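April 13, 2020

# Buy the dull things first

Every spring, at the point in March when the budget sheet comes round, I find myself having the same friendly argument with the same spreadsheet. There is a line at the top for the arm, and it is a lovely big line that everyone has opinions on, and then underneath it there is a little row called "other", which gets whatever is left over. I have come to think we have the sheet upside down, and I would like to make the case for turning it over before next year's comes round.

I work on kitchen tasks at Gutulby, which is a small outfit, and our project is called Rultska. The aim is modest enough: an arm that can help out on a worktop, moving bowls and reaching for handles and generally keeping clear of whatever else is standing there. When we started, we did what I suspect most small groups do. We looked at arms, and only at arms, for weeks. We compared the Illex with the Xia until we could have recited their data sheets in our sleep, and I'm not sorry about that, as it was great fun (I still have the brochures!). But by the time we had chosen, we had spent our patience as well as our money, and the things the arm would need in order to be any use to us were bought in a hurry or not at all.

What were those things? Spare fingers, for a start. Fingers get knocked, and they are the part of the robot that does all the touching, so it seems odd to treat them as an afterthought. Then a decent computer to run the simulated kitchen on, and the hours of somebody patient to build that kitchen properly, with cupboards that have handles and a mixer that takes up as much room as a real mixer does. We had put down 44 hours for that work. It took 101, and I would happily have paid for 200, because every awkward corner we put into the simulation was a corner we could practise on before anybody had to mop up after it.

I know the reply to this, and it's a fair one. A simulated kitchen is not a kitchen. Pretend bowls don't slide quite as real ones do, and a finance office that is asked to pay for somebody to draw planks on a countertop may well raise an eyebrow. I would only say that the planks cost very little next to a second arm, and that we did ask for a second arm, that first year, having barely found work for the first. We asked for 2 and were given one, and I was cross about it for longer than I should admit. Looking back, I think the refusal was the kindest thing that happened to our budget.

So my suggestion for anyone filling in a sheet this year is to begin at the bottom. Write down the task in plain words, then the objects it involves, then the people and the time - be generous with the time - and then the spares. Leave the arm until you know what remains. You may find you can afford a plainer one than you hoped for, and I would urge you not to mind too much. A plain arm with a well-stocked kitchen to practise in will keep a small team busy and cheerful for a good long while, and the grand one can always go on next year's sheet, where I expect I shall be arguing about it again.

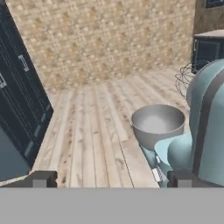 *The simulated worktop, with the mixer and bowl beyond the gripper fingers.*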